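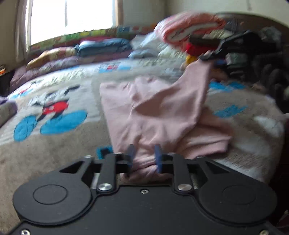 床上的浅粉色衣物

Pindurura 无香卸妆膏 94克
Narville 身体与面部护理系列

分享 13　评论 2

售价:325元
规格:94克,广口罐装,附小挖勺一支
质地:常温下为半固体膏状,接触皮肤后化为油状
适用肤质:中性、干性、混合性;油性肌肤请先看下文“不同肤质的用法”
香味:未添加香精,有轻微的植物油脂气味

产品说明

Pindurura 是一款用于面部的卸妆膏,可以卸除粉底、防晒、腮红、眉部产品和大部分唇妆。膏体以植物油脂和酯类为基底,加入乳化成分,遇水后变成乳白色,可以直接用清水冲净。冲洗后皮肤表面会留下一层很薄的滋润感,介意的话可以再用一次温和的洁面产品。

这一版在9月更换过配方,主要改动是去掉了旧版里的柑橘精油,同时把膏体调软了一些。旧版在冬天挖取比较费力,不少顾客反映要在手心里捂很久才能化开,新版用挖勺轻轻一刮就能取下。颜色也有变化,旧版偏黄,新版接近米白。两版的罐身一样,区别在罐底标签,新版标签上印有“无香”二字。

负责这次配方调整的是 Thảo Đoàn。她的要求是卸妆力不能比旧版弱,所以乳化成分的比例略有提高,乳化速度也快了一点。用惯旧版的顾客会发现加水以后变白得更早,按摩的时间请放在加水之前。

使用方法

1. 双手和面部保持干燥。手上有水时膏体会提前乳化,卸妆效果会打折扣。
2. 用挖勺取适量膏体,全脸淡妆取一颗黄豆大小,妆容较厚时可以加倍。
3. 在掌心搓开,从两颊开始向外打圈,再到额头、鼻翼和下巴。鼻翼两侧用指腹慢慢推,不要用指甲。
4. 眼妆放在最后处理。闭上眼睛,把手上剩余的油轻轻按在睫毛和眼皮上,停留片刻再顺着睫毛的方向抹开。
5. 手指沾少量温水,继续在脸上打圈,直到油全部变成乳白色。
6. 用温水冲洗干净,发际线和下颌边缘容易残留,多冲一遍。

整个过程控制在两分钟以内。按摩太久,已经溶解的彩妆会在脸上反复摩擦,敏感的皮肤容易发红。水温以手背觉得不凉为宜,过热的水会让皮肤发干。

防水型睫毛膏和持久型唇釉建议先用专门的眼唇卸妆液处理,再用本品卸全脸。我们试过单用本品卸防水睫毛膏,可以卸掉,但要重复两次,睫毛根部偶尔还会留下一点颜色。

不同肤质的用法

干性肌肤:晚上用本品卸妆,冲净后可以不再使用洁面产品,直接进入后续护理。早晨不需要使用。

混合性肌肤:冲净后在T区补一次洁面,两颊用清水带过即可。

油性肌肤:可以使用,但乳化一定要充分,之后再洗一次脸。如果本来就容易长闭口,建议先在下颌一侧连续试用几天,没有异常再用到全脸。

敏感肌肤:配方里没有香精和色素,但含有乳木果脂和向日葵籽油,对这些成分过敏的人不要使用。第一次使用前请在耳后或手臂内侧试一下。皮肤正在脱皮、破损或处于治疗期间,请先询问医生。

嫁接睫毛:不推荐。油脂会影响胶水的牢固程度,眼周请改用无油的卸妆产品。

主要成分

棕榈酸乙基己酯、向日葵籽油、聚乙烯、PEG-20甘油三异硬脂酸酯、乳木果脂、生育酚(维生素E)、角鲨烷。

完整成分表印在外盒侧面,以实物外盒为准。配方今后如有调整,外盒会先于本页更新,过敏体质的顾客每次购买后请再看一遍外盒。

包装

罐子可以拧紧,罐口内有一片隔离盖,第一次打开时需要撕掉封口膜。隔离盖请留着,带出门时盖上可以减少膏体沾到外盖。挖勺没有固定的卡槽,可以横放在隔离盖上面。挖勺丢失后可以单独补寄,联系客服并提供订单号,只收邮费。

外盒为纸质,没有塑封,盒口有一张圆形封签。收到时封签破损的,请先不要打开罐子,拍照后联系客服。

储存

放在阴凉干燥处,避免阳光直射。浴室通风不好的话最好放在外面,水汽进入罐中会让表面出现白色小点。夏天室温较高时膏体可能变软,甚至部分化成液体,放回凉爽的地方会重新凝固。重新凝固之后可能出现细小颗粒,在手心里能够搓开,不影响使用。

不建议放进冰箱。冷藏后膏体很硬,取出来又容易在罐壁上凝水。

未开封保质期见罐底,开封后请在十二个月内用完。每晚使用一次,一罐可以用两到三个月,妆容厚薄不同会有出入。

与同系列其他产品的区别

Narville 系列里还有一款 Furtună 卸妆油,也常有人问两款怎么选。Furtună 是液体,按压瓶装,推开更快,适合赶时间或者妆比较淡的人。Pindurura 更厚一些,按摩时的滑动感更好,不会顺着手腕往下流,出差携带也方便。两款的卸妆力相差不大,冲洗后的感觉有差别,Furtună 更清爽,Pindurura 更润。

Furtună 仍然含有少量薰衣草精油,需要无香产品的请选本页这一款。

两款不建议混在一起用。如果手边都有,可以平时用卸妆油,换季皮肤发干的时候改用卸妆膏。

常见问题

用完眼前发雾怎么办?
通常是油脂进入眼睛造成的,用清水冲洗,休息一会儿会恢复。下次减少眼周的用量,乳化时闭紧眼睛。如果有刺痛或者长时间没有好转,请及时就医。

可以用化妆棉擦吗?
不可以代替冲洗。化妆棉只能带走表面的油,剩下的彩妆和油脂还留在皮肤上。

只涂防晒需要用吗?
看防晒的类型。普通防晒用洁面产品可以洗掉,防水防汗型的建议用本品,取半颗黄豆的量就够。

孕期能用吗?
配方中没有视黄醇类和水杨酸类成分。具体情况各人不同,不放心的话把外盒上的成分表拿给医生看。

膏体沾到衣服或毛巾上怎么洗?
先用纸巾吸掉多余的油,在沾到的地方涂一点洗洁精,揉开后放置一会儿,再按衣物洗标的方式清洗。真丝和羊毛请送去专业清洗。卸妆时戴发带、把领口往里折,可以少沾一些。

可以用来卸化妆刷吗?
可以清理沾有膏状产品的刷子,之后要用洗刷液再洗一遍。天然毛的刷子不推荐,油脂残留会让刷毛结块。

为什么新旧版的气味不一样?
旧版的气味主要来自柑橘精油,去掉以后闻到的是油脂本身的味道。不同批次的乳木果脂气味轻重有差异,属于正常情况。如果闻到明显的酸味或哈喇味,请停止使用并联系客服。

购买与配送

本品由 Nultel 仓库统一发货,付款后两个工作日内寄出。偏远地区的到货时间以快递公司查询结果为准。天气炎热时我们会在包裹里加一层隔热袋,不另外收费,但路上仍然可能变软,收到后请正放静置半天再打开。

单笔订单限购两罐。需要更多的请写邮件给 Lụa Lương,注明数量和收货城市,她会回复可以发货的批次。

未拆封的商品可以在签收后七天内申请退货,退货邮费由顾客承担。已经打开封口膜的不接受无理由退货。使用后出现过敏反应的,请保留罐子和订单信息,附上照片联系客服,由 Vinh Châu 处理,审核通过后退还货款。

新版上架日期:2025-10-09
旧版已停止销售,手中的旧版可以继续用到罐底标注的期限。

评论(2)

Cường Thái:
给家里人买的,之前用旧版,觉得橘子味太冲。新版确实没什么味道,也好挖。扣一点分在挖勺上,没有地方固定,掉进洗手池好几次了。

Thiện Thân:
混合皮,用完要再洗一次脸,不然鼻子两边会觉得油。卸粉底很干净,眼线要多揉几下。希望出一个小规格,短途出门带这一罐还是有点重。

客服回复:小规格暂时没有上架计划,您的意见已经转给产品同事。短途可以用干燥的小分装盒取几天的量,分装后请尽快用完。

分享 13　收藏　评论 2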